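Sock Pairing with Two Arms: Project Report

Group members: Iman Tazi, Bastian Reinholz
Unit: Robotics Project B
Team name: Brurkar
Submitted Fri 6 September

1. Aim

We wanted two robot arms working on one table to find matching socks, bring the pair together and put it in a basket. Last year's group, Goltton, did the same with tea towels using a single arm. Socks are smaller and stretch more, and a pair needs both arms at once, so we expected the grasping to be harder and it was.

2. Setup

Both arms sit at the front edge of the table and reach in from either side. Each one has a two-finger gripper. We used one overhead view for choosing which sock to go for and a small camera at each wrist for the last few centimetres. The control program is called Avo. Most of it was written by Iman in July, on top of the Rathjen library the school already had. Bastian did the calibration, the grasp tests and the logging.

We kept to 3 sock colours: green, light blue and white. Black socks were dropped early on, as the program kept confusing them with the gripper fingers.

3. Method

A person showed the arms each task by guiding them, and the movements were recorded. We recorded 304 demonstrations. Training ran for 3,000 steps, which took most of a weekend on the lab computer. After that we ran 60 test trials with the socks laid out by hand in different positions.

A trial counted as a pass only if both socks of a pair ended up in the basket together. If one sock fell out on the way, we marked it as a partial and moved on. We did not restart a trial once the arms had moved.

4. Problems

The main one was finger height. If the fingers came down too high they closed on air, and too low they pushed the sock along the table and rucked it up. We lowered the approach speed and the second problem became less common. Folded edges were easier to grip than flat fabric, so we changed the demonstrations to go for a cuff or a fold wherever there was one.

The other problem was the handover. When both grippers held the same sock, one had to let go first, and our early version sometimes had both waiting. A short timer fixed this.

5. Photos

Overhead and wrist views from the sock table.
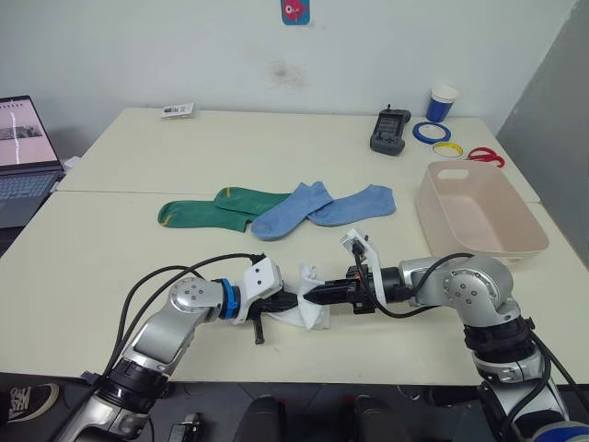
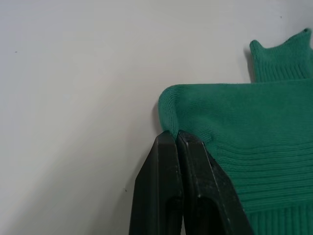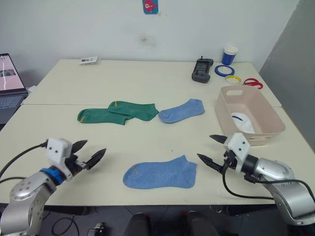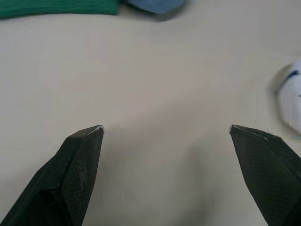 6. What we would change

More colours, and patterned socks as well. We would also like to try a softer fingertip - the hard ones slide on thin fabric - and to record demonstrations with the basket in more than one spot. Ours hardly moved, and we think the program learned the position instead of looking for it.

Bastian has put the trial sheets in the unit folder. The Avo code is there too, with a readme on how to start the arms and the order to switch things off.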